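Research and Facilities News

Tisell project begins recording kitchen clearing tasks in the Stöckli Room

The Madutbridge Centre for Practical Automation has begun the second stage of the Tisell project, in which members of staff and registered visitors teach a two-armed robot to clear and sort small items in a catering kitchen. Recording sessions are held in the Stöckli Room on the ground floor and will continue until the end of June. Colleagues who wish to take part are asked to read the notes below before booking.

Background

The first stage of Tisell was carried out entirely by remote control. An operator sat at a desk with a pair of control arms and moved the robot through each task while watching it on a screen. The method gave clean recordings, and the robot could repeat several of the simpler tasks by the end of the winter. It was, however, slow. An operator needed most of a morning to become comfortable with the controls, and many found that picking up small or soft things through the control arms was tiring after a short period.

For the second stage the project has moved the greater part of its recording to hand-held grippers. The person giving the demonstration holds one gripper in each hand and carries out the task directly at the table. The fingers open and close in the same way as those fitted to the robot, and the movement of both hands is recorded together with the camera views. A new participant can usually begin useful work within the first session. Remote control has been kept for a small set of tasks, chiefly those in which the reach of the robot's arms matters to the way the work is done.

The project is led by Daiane Barros, with Rachid Fawzy responsible for the recording stations and for the checking of completed work. Groletti, the contract caterer which runs the Centre's dining room, is the project's partner and has supplied the list of tasks.

The tasks

Groletti was asked to name the small jobs that take up time at the end of a service and that staff would be content to hand over. The resulting list was longer than expected and has been divided into families. The family now being recorded is concerned with clearing: taking leftover pieces of food out of a tray or container and putting them into a lined bin, without dropping any on the table and without pulling the bag down from the rim.

Described in that way the work sounds simple. In practice it contains a number of small decisions which a person makes without thinking. A piece lying flat against the bottom of a container has to be approached from a different angle from one resting against the side. A light container will slide when touched, so the other hand may be needed to steady it. The bag itself moves. Participants in the first sessions tended to release each piece too high above the bin, and the robot, when trained on those early recordings, did the same and missed.

"We ask people to work as they would at home, only a little more slowly," said Dr Barros. "If they become too careful, the robot learns the hesitation along with everything else, and we then have a machine that stops in mid-air for no reason that anyone can see."

Container types and the position of the bin are changed between recordings. The start position of the hands is also changed. The purpose is to give the robot a wide enough range of examples that it does not depend on one arrangement of the table. Participants will be told before each recording which items are to be used and where they should be set down, and are asked not to tidy the table between recordings unless the station lead requests it.

Progress to date

The project has set itself a target of 500 accepted recordings for the clearing family. To date 94 have been accepted. A recording is accepted only when it has been watched in full by Mr Fawzy or by one of the two assistants, and when both grippers were tracked from beginning to end. The most common cause of rejection is a lost track on one hand, which happens when a sleeve or the other arm covers the gripper for too long.

A further 19 recordings have been set aside. In these the participant made a mistake and then put it right, for instance by dropping a piece on the table and picking it up again. They do not count towards the target, but Mr Fawzy has asked that they be kept. Recordings of this sort were thrown away during the first stage, and the robot had no means of recovering when something went wrong. It would close its fingers on nothing, carry nothing to the bin, open them and carry on.

"I would ask participants not to stop when they drop something," said Mr Fawzy. "Pick it up in whatever way seems natural and finish the task. We can decide afterwards where the recording belongs."

Arrangements for participants

Sessions last for one hour and may be booked through the front desk. Afternoon sessions begin at 2 o'clock. There are no sessions on Monday, when the stations are checked and the cameras are set up afresh. Participants must be over eighteen and must have completed the Centre's general safety briefing. No knowledge of robotics or programming is required, and the project would particularly welcome colleagues from the dining room and from the estates team, whose habits at the table differ from those of the research staff.

The following points have been agreed with the project and apply to all sessions.

Sleeves should be rolled or pushed back to the elbow. Bracelets and loose watches should be left in the lockers outside the room.

Cables run from the grippers and across the floor at the recording stations. Participants should let the station lead bring the grippers to them, and should not walk between stations while holding them.

The grippers should be laid on their sides when not in use, with the fingers open. They should not be rested on their fingertips.

Anyone who finds that their wrists or forearms have become tired should say so and stop. A session may be ended early without affecting future bookings. Left-handed participants are welcome to lead with whichever hand they prefer — a mixture of both is useful to the project.

Food pieces used in the recordings are for demonstration only and must not be eaten. Please inform the station lead in advance of any food allergy.

The cameras are placed to view the table and the hands. Voices are not recorded. Written consent is taken at the first session and may be withdrawn at any time, in which case the recordings concerned will be removed from the project's store. Questions on the handling of recordings should be addressed to Dr Barros.

Next steps

When the clearing family is complete, the recordings will be used to train the robot afresh, and the results will be compared with those of the first stage. The comparison will be made at the same tables and with the same containers. Groletti has asked that it should also include one container the robot has not met before, and the project has agreed. The family after this one is expected to cover the stacking of trays, although the order may change if the dining room's new trays are delivered late.

Dr Barros will give a short talk on the hand-held method in the seminar room in June, with time for questions and an opportunity to try the grippers afterwards. Places are limited by the number of grippers available, and booking will open once the date has been settled with the front desk.

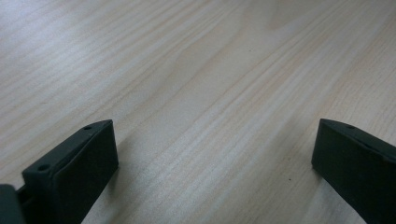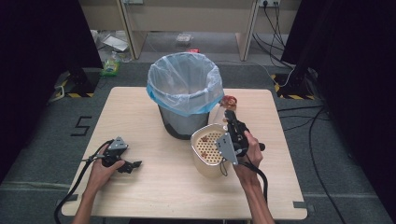

Work on the Tisell project. First picture: the open fingers of a gripper over the bare table top. Second picture: a gripper in each hand, with the lined bin and a perforated metal container on the table.

Colleagues who have already attended a session are reminded that they may book again after a break of two days. Lockers must be emptied at the end of each visit, and visitors' passes should be returned to the front desk before leaving the building.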